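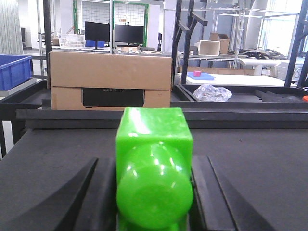 Idero amplía la gama Rutherford de concentrados de color para inyección de termoplásticos

Fletholm, 16 de marzo de 2018 – Idero, fabricante de concentrados de color y aditivos para la transformación de plásticos, anuncia la ampliación de su gama Rutherford con 15 referencias nuevas destinadas al moldeo por inyección de poliolefinas y copolímeros estirénicos. Las referencias se producen en la planta de Fletholm y se comercializan en la península ibérica a través de Burkusex, distribuidor de la marca para los mercados de envase, juguete, menaje y material escolar.

La ampliación cubre principalmente la zona de los verdes, amarillos y naranjas de alta saturación, en la que la sustitución de pigmentos a base de cromato de plomo ha obligado a muchos transformadores a reformular sus piezas. Todas las referencias nuevas están formuladas sin plomo, sin cadmio y sin cromo hexavalente. La combinación de pigmentos orgánicos e inorgánicos varía según el tono y la opacidad solicitada, y se detalla en la ficha técnica de cada producto.

Formulación y dosificación

Los concentrados Rutherford se suministran en granza cilíndrica con soporte de polietileno de baja densidad para las series destinadas a poliolefinas y con soporte de estireno-acrilonitrilo para las destinadas a ABS y poliestireno. La dosis de referencia es del 2 % en peso sobre resina natural. Con esa dosis, la opacidad se garantiza en paredes de espesor estándar; en piezas de pared fina o con nervios pronunciados se recomienda realizar un ensayo previo con el molde definitivo.

La elección del soporte influye directamente en la dispersión. Un soporte de índice de fluidez muy superior al de la resina base tiende a adelantarse en el husillo y produce vetas en la zona de entrada, mientras que uno demasiado viscoso deja aglomerados visibles en las superficies brillantes. Idero ha ajustado el índice de fluidez de los soportes a los grados de inyección de uso corriente. Para grados de extrusión o de soplado existen formulaciones específicas, que no forman parte de este lanzamiento.

Los verdes de base ftalocianina merecen una mención aparte. Este pigmento actúa como agente nucleante en el polipropileno y el polietileno de alta densidad, acelera la cristalización y modifica la contracción de la pieza, sobre todo en la dirección del flujo. En tapas, cajas con cierre y piezas encajables, el cambio de color sobre un mismo molde puede traducirse en alabeos o en holguras fuera de tolerancia. Tres de las referencias nuevas utilizan una ftalocianina con tratamiento superficial que reduce este efecto. El fabricante recomienda mantener constante la presión de compactación durante las primeras inyectadas y medir las cotas críticas una vez estabilizada la pieza.

Ensayos

El control de color se realiza sobre placa inyectada con espectrofotómetro de geometría difusa, con componente especular incluida y excluida. La lectura doble permite separar la variación debida al pigmento de la debida al brillo, un dato de interés en piezas con acabado de espejo. Cada lote se entrega con la placa patrón, la placa del lote y el informe de diferencias colorimétricas.

La resistencia a la luz se ha evaluado en cámara de arco de xenón durante 600 horas. Los resultados se expresan en escala de azules y figuran en la ficha de cada referencia. Los tonos amarillos de base orgánica presentan valores inferiores a los de base inorgánica, por lo que su uso en exterior sin estabilizante ultravioleta no está recomendado.

La migración se ha evaluado mediante contacto con PVC plastificado blanco durante 72 horas en estufa. No se ha observado transferencia de color en las referencias de la serie para poliolefinas. En la serie estirénica, dos tonos naranjas han mostrado una transferencia leve y se comercializan con la indicación correspondiente – no se ofrecen para artículos en contacto con alimentos.

Condiciones de proceso

La estabilidad térmica de los pigmentos se declara para un tiempo de residencia de cinco minutos. En máquinas con husillo sobredimensionado respecto al peso de la inyectada, el tiempo de residencia real puede superar ese valor y provocar una desviación de tono hacia el marrón. En estos casos se aconseja reducir la temperatura de las zonas traseras y evitar paradas con material en el cilindro.

El secado previo no es necesario en las referencias con soporte de polietileno. Las de soporte estirénico deben secarse junto con la resina y consumirse en el mismo turno. El envase abierto se cerrará tras cada uso y se conservará en lugar seco, alejado de la luz directa.

Para el cambio de color, Idero propone una secuencia de purga con resina natural seguida de concentrado blanco. El paso de verde a amarillo es el más exigente, y los restos de ftalocianina en la válvula antirretorno son la causa más frecuente de contaminación. El procedimiento completo se incluye en la guía de proceso, disponible en español y en inglés.

Suministro

El material se presenta en sacos de polietileno sobre palé retractilado. Para pruebas de taller se dispone de muestras sin cargo en las referencias de catálogo. Los tonos a medida se desarrollan a partir de una pieza física o de coordenadas colorimétricas. No se aceptan como patrón imágenes en pantalla ni impresiones sobre papel.

Las 15 referencias pueden solicitarse desde hoy a Burkusex. La serie para poliolefinas se sirve desde almacén y la serie estirénica, bajo pedido hasta que concluya la instalación de la segunda línea de extrusión de doble husillo en Fletholm, prevista para noviembre. Las referencias anteriores de la gama Rutherford se mantienen sin cambios de código ni de formulación.

Acerca de Idero

Idero desarrolla y fabrica concentrados de color, blancos, negros y aditivos para inyección, extrusión y soplado. Su planta de Fletholm reúne el laboratorio de color, la producción y el almacén central. La documentación técnica y las declaraciones de conformidad se facilitan a petición del cliente, por referencia y lote.

Contacto para prensa y solicitudes técnicas: departamento de comunicación de Idero, Fletholm.

Comentarios (4)

inyeccion_levante
¿Hay ficha de los verdes tratados para PP copolímero random? En la web solo encuentro la de homopolímero.

tecnico_moldes
Lo de la contracción con ftalo lo sufrimos con unas tapas a rosca. Mismo molde, mismo material, en rojo cerraban y en verde no. Acabamos subiendo la compactación y alargando el enfriamiento.

Burkusex – atención comercial
Buenos días, inyeccion_levante. La ficha para copolímero random está en revisión. Si nos escribe indicando el grado de resina, le enviamos los datos disponibles y una muestra.

granza77
El 2 % me parece justo para pared fina en amarillo. ¿Alguien lo ha probado ya con ABS?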